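Search this project
Go
Files Readme Issues History

# Stiromstead paper and craft tasks

Maintained by Shiuli Patwary. Task sheets and materials notes by Sadia Mengal.

## What this is

A set of recordings of ordinary craft-table jobs: laying out coloured paper, turning sheets, folding, stacking, putting things back where they came from. This file covers the materials, the tables and the way the jobs are written down. File formats and loading are in `docs/format.md`.

The set has 400 recordings in the main part and 2 small side folders, `trial` and `odd_sizes`. Use the main part unless you have a reason not to. The total after the December additions will be 900, and the folder names will stay the same.

## The tables

Work is done on a pair of pale tables set one behind the other, with the back one against a white wall. The front table is for the job in hand. The back table holds whatever is not being used.

The join between the two tables is treated as a line. A sheet that lies across it is neither "on the front" nor "at the back", and the notes say `on_seam` for those. Early notes used `middle`, which was confusing, as it could also mean the middle of the front table. We have changed most of these but a search for `middle` still finds a handful.

Both tops are wiped with a dry cloth before a session. We stopped using the damp cloth after thin paper began to stick.

## Paper

Most of the paper is plain coloured craft paper from Hattar, bought in mixed packs. There is also a small amount of Nuvow card, which is stiffer and slides more easily. The `stock` column says which was used.

Colour names in the notes are our own and are not the names on the packs. The ones that cause trouble:

- `lavender` — the pale purple. Some notes say `purple` for the same paper. Treat them as one.
- `cream` — hard to see against the tables. Used in the side folders only.
- `sky` — the lighter blue. The darker one is `blue`.

A sheet starts either `tall` (long side running away from the near edge of the table) or `wide` (long side along it). Anything at a slant is `angled`, and we don't record by how much. 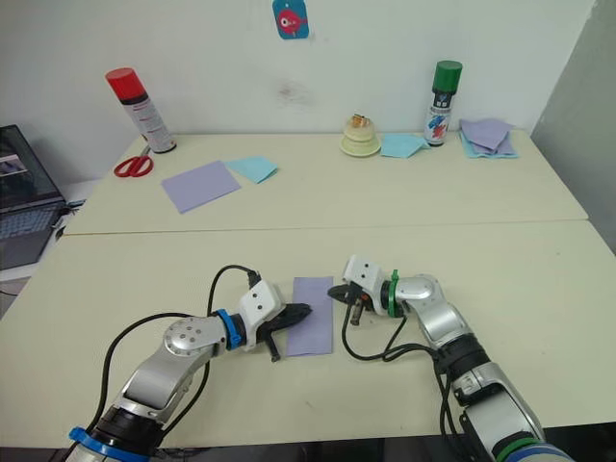 Sheets are used until they have a crease that won't lie flat, then they go in the scrap tray. A used sheet may therefore have faint marks on it from earlier jobs. If you need clean paper only, filter on `sheet_state` = `new`.

Corners are named from the near side of the table: near left, near right, far left, far right. This applies even when the sheet has been turned. We did try naming the corners of the sheet itself, with a pencil dot on one of them, and gave it up as it made the notes twice as long.

## Other things on the back table

Spray cans are kept at the back along with spare paper. They are there to be moved, stood upright or put in a row in the tidying jobs, and nothing is sprayed in any recording. In the paper jobs they should be left where they are. The notes go by the colour of the cap, so `can_red` means the one with the red cap, whatever is on the label.

Caps must be on before a session starts. If a cap comes off during a job the recording is kept and marked `cap_off`.

## The jobs

There are 6 job types in the main part.

1. `place_sheet` — bring one sheet from the back table and lay it flat on the front.
2. `square_up` — straighten a sheet so that its near edge runs with the edge of the table.
3. `turn_sheet` — a quarter turn, either way.
4. `fold_half` — short edge to short edge, pressed down once.
5. `stack` — put one sheet on top of another with the edges together.
6. `put_back` — return everything to the back table.

A fold counts as done if the crease holds when the sheet is let go. It doesn't have to be neat. The `neat` column is Sadia's opinion by eye and shouldn't be used for anything serious.

`stack` was the hardest to write rules for. Two sheets of the same colour are difficult to tell apart once they overlap, so we now ask for different colours. Older recordings with matching sheets were left in and marked `same_colour`.

## Known problems

- Thin paper lifts if the door is opened. Where we noticed it, the notes say `draught`.
- Nuvow card springs open after `fold_half` more often than not. This is the card and should not be read as a poor fold.
- A few `put_back` notes list the items in the wrong order. The end positions are right.
- `odd_sizes` contains trimmed sheets that were never measured.

## Getting the same materials

Any plain craft paper of ordinary weight should do. Avoid anything with a shiny side. Grekier supplied the scrap tray and the storage sleeves, and neither matters to the results.

## Corrections

Open an issue with the recording name and the column that is wrong. Shiuli goes through them in the mornings. Please don't send corrected copies of the whole notes file, as they are awkward to merge.

Recently updated
Stiromstead task sheets
Colour names and old spellings
Notes on folding card
Scrap tray and storage
Tidying jobs: cans and caps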